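Home | Forums | Wood Toys & Games | New Posts | Log In
Search this forum... Go
Print this thread | E-mail to a friend

Painting dots on small wooden cubes – paint or stickers?

tostetti_fan
I'm making a dice-style game for my nephews and need 300 little cubes with a colored dot on one face. Green on pale wood is the look I'm after. My first 2 came out with fuzzy edges. What do you all use?
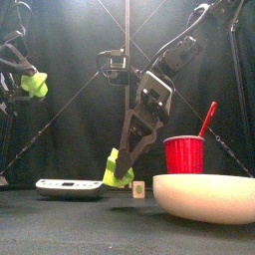
Borkowska
Stickers, every time. I did a whole set with the Flondier round ones and never touched a brush. Paint creeps along the grain no matter how careful you are.

lultbridge_2173
Can't agree with that. Stickers peel at the edges once kids get hold of them. Seal the face first with a thin coat of clear, let it dry overnight, then dab the dot on with the flat end of a dowel – nice and round, no creeping.

tostetti_fan
Oh, I never sealed anything! I went straight onto bare wood. Does the clear coat turn it yellow? I'd like to keep it pale.

lultbridge_2173
Water-based won't, or not so I've noticed. Oil-based will for sure.

Borkowska
Still say stickers. 300 dowel dabs, good luck with your wrist :)

tostetti_fan
Ha, fair. I'll try ten each way and hand them to the boys. They need to be done by September anyway.

Print this thread | E-mail to a friend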